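About Waridska

Fabric bags for shops, libraries and events. Designed, cut, sewn and checked under one roof in Drokevside.
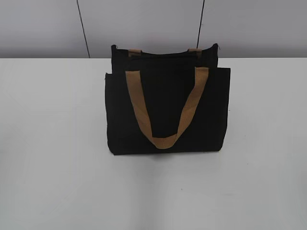
What does Waridska make?

Open-top fabric tote bags with webbing handles, in plain colors, sold in bulk or in short runs. We also repair bags of our own make and supply handle webbing by the roll to other workshops.

Who we are

Waridska was started by Roksolana Savchuk, a pattern cutter, and Raphaël Fleury, who had spent his working life up to then in webbing and strap supply. The first orders came from a grocery co-op that wanted one bag shape in one fabric and was prepared to wait for it. The shape was called Cruzado and is still in the range. The workshop now employs 30 people across cutting, sewing, inspection and dispatch. Roksolana runs patterns and cutting. Raphaël runs purchasing and answers most technical questions from customers.

The range

Cruzado is the standard tote. It has a front panel, a rear panel and a folded base, with two handles of equal length. There is no lining, no zipper and no inside pocket. It is available in black, natural and dark green, with handles in tan, black or natural webbing.

Sollesach is the heavier bag. The base is doubled and the handle webbing continues down both panels to the base seam, so the load is carried by the webbing and the fabric only has to hold its shape. Libraries and record shops order this one more than any other.

Special sizes are made to drawing. Send outside dimensions, intended load and handle drop. If the load is unknown, tell us what goes in the bag and how many of them.

Construction

Fabric is cut in stacks of eight layers. Thicker stacks drift at the corners and we stopped cutting them. Panels are marked with chalk on the inside face only.

Handle ends are folded under once and fixed with a box stitch and a diagonal cross. The cross is sewn in a single pass without lifting the needle. Side seams are sewn, trimmed and bound. Raw edges inside a bag are treated as a fault, whether or not the customer would notice them.

Inspection

Every bag is opened, stood on a flat table and looked at before packing. The inspector checks that the handles match in length, that the top edges have been hemmed evenly and that the stitching at each handle end is complete. An unlined tote will not stand like a box, and soft sides are not a fault. A twisted handle is.

From each production batch one bag goes to the hanging test. It is loaded with sand and left on a bar overnight. The batch is released once the handle ends have been measured again in the morning. Tested bags are not sold — they are used around the building until they wear out, and the wear is recorded.

In October we finished a review of returned bags. Of 592 bags sent out in one library order, two came back, both with a skipped stitch at the base. The base seam is now sewn at a slower machine setting.

Care

Sponge marks off with cold water and a little plain soap. Do not tumble dry. Black fabric will pick up lint and can be brushed with an ordinary clothes brush. Creases from packing usually drop out in use; a warm iron on the inside of the panel will deal with the rest. Keep the iron off the webbing.

Store bags flat, with the handles folded inside. Hanging them empty does no harm but takes up more room.

Ordering

Stock colors can be ordered in any quantity. Special sizes and special colors start at 900 bags, which is the shortest run our dye house will accept. Samples of Cruzado and Sollesach are sent on request and do not need to be returned.

Printing is done by an outside firm. We can deliver unprinted bags to your own printer, packed with handles tucked in and the print side facing up. Please tell us before cutting starts if the print runs close to a seam.

Visits to the Drokevside workshop are by appointment. Use the side entrance; the front door opens onto the cutting floor.

Page last revised 12/19/25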